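Storing block puzzles without losing the pieces (or your patience)

Every couple of months somebody publishes a list of toy storage hacks, and every couple of months I try one and regret it. Hanging shoe organizers, muffin tins, those zip pouches that split at the corner by May. Most of this stuff is sold to people who like buying containers. I've been sorting out puzzles with thick plastic pieces lately, the kind that sit on a board, and I have opinions about what's worth doing.

First, skip the "one big bin" advice. It works for plain bricks. It doesn't work for a puzzle where a single missing piece makes the rest useless. Keep each puzzle with its own board, in a flat tray with a lip. I use an old Andbridge baking sheet that warped years ago. The Drekdale stacking trays my sister swears by are fine too, but at 20 dollars for a set I don't see what they do that a baking sheet doesn't.

Second, clear the surface before you start sorting. Crumbs and grit get dragged under the pieces and scratch whatever is beneath. 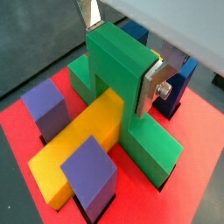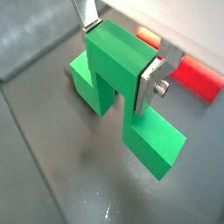 Color coding is the tip I trust least. People will tell you to sort by color and put a sticker on each bag, and it sounds sensible until you own two sets that both have green in them. Shape tells you far more. A chunky green piece with a foot sticking out at the bottom is hard to mistake for a long straight yellow bar, even in bad light, so I draw the outline of each odd piece on a card and tape the card inside the tray lid. It takes 7 minutes and you only do it once. If your board is red, like this one, a pale card shows up better against it than a dark one.

Cleaning: warm water, a drop of dish soap, a soft cloth. I've seen vinegar, baking soda and toothpaste recommended, sometimes all together. Cosmin Stanciu, who runs the toy swap at our library, tried the toothpaste on a matte set and got shiny patches he couldn't get rid of. Dry the notches and inside corners with a rolled edge of towel. Air drying is supposed to be enough, but I still find water sitting in there the next morning.

Labels: masking tape and a pencil. I paid for Drustano "peel-clean" labels once and spent an evening scraping off glue.

As for the silica packets people drop in with everything, I can't say they've ever made a difference with plastic in a dry closet. Leave them out if there are small kids in the house.

One last thing, on stacking. Two trays high is my limit. Any higher and the bottom puzzle never gets played with, and whoever does want it will pull it out from underneath and tip the rest on the floor.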